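Ensinar um braço com as minhas próprias mãos (e com a paciência que me resta)

Publicado a 27 de março 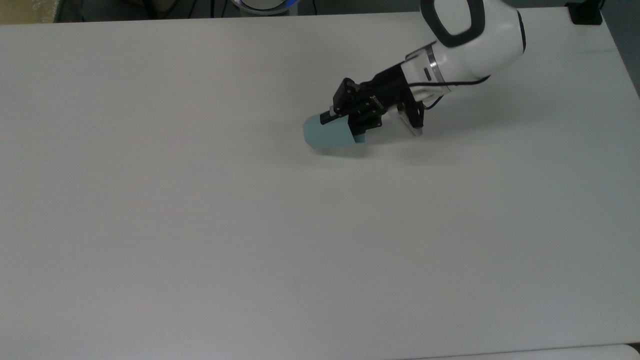

Já vos tinha contado que andava a aprender teleoperação aos serões, e prometi que escrevia sobre isso quando tivesse alguma coisa decente para mostrar. Não sei se é decente, mas estou tão contente que vai na mesma! A tarefa é a mais simples que consegui inventar: pegar numa coisa mole, levantá-la e pousá-la noutro sítio da mesa. A coisa mole é este objeto verde-menta, de cantos arredondados, que ali parece muito bem-comportado junto à garra preta, e que foi o meu maior inimigo durante todo o mês de fevereiro.

O meu erro no princípio foi querer fazer tudo bonito. Conduzia o braço com o comando, muito devagarinho, a corrigir cada milímetro, e ficava com demonstrações de 45 segundos em que metade do tempo era eu parada a pensar. Depois treinava o modelo com aquilo e claro, o braço aprendia a parar e a pensar também. Ficava ali suspenso por cima da mesa, com um ar filosófico, e eu a gritar-lhe do outro lado (não ajuda, já experimentei).

Quem me salvou foi a Sandrine Hoarau, que conheci num encontro da Irnov e que faz isto há muito mais tempo do que eu. Viu dois ou três dos meus registos e respondeu-me com uma linha só: "Decide antes de mexer." Passei uma noite inteira amuada com aquela frase e no dia seguinte apaguei quase tudo. Recomecei do zero, agora a ensaiar o gesto na cabeça antes de carregar no botão de gravar, e as demonstrações desceram para 26 segundos sem eu ter pressa nenhuma.

Também experimentei a outra maneira, a de agarrar no braço e levá-lo pela mão até ao sítio. É uma sensação engraçadíssima — parece que estamos a ensinar alguém a escrever, com a mão por cima da mão dele. Para posições grandes, aproximar, afastar, rodar o punho, gostei imenso. Para fechar a garra num objeto mole é que não me entendi, porque acabava sempre a empurrar com o corpo e o movimento saía torto. Fiquei-me por uma mistura: levo-o à mão até à pose inicial e faço o resto por controlo remoto.

Neste momento tenho quase 300 demonstrações guardadas, todas com nomes de ficheiro que só eu percebo ("verde_boa_mesmo_boa" é uma pasta verdadeira, peço desculpa ao meu eu do futuro). Vi num fórum um rapaz a dizer que com menos de 4000 nem vale a pena começar. Pois eu comecei, e há dias em que o braço pega naquilo com uma delicadeza que me deixa de boca aberta. Há outros em que fecha a garra no ar, ao lado, cheio de convicção.

O próximo passo é mudar o objeto de sítio entre gravações, que até agora fui preguiçosa e pousei-o sempre mais ou menos no mesmo canto. Se alguém desse lado já usou o Endov para organizar registos destes, diga-me nos comentários se compensa, que as minhas pastas estão uma vergonha.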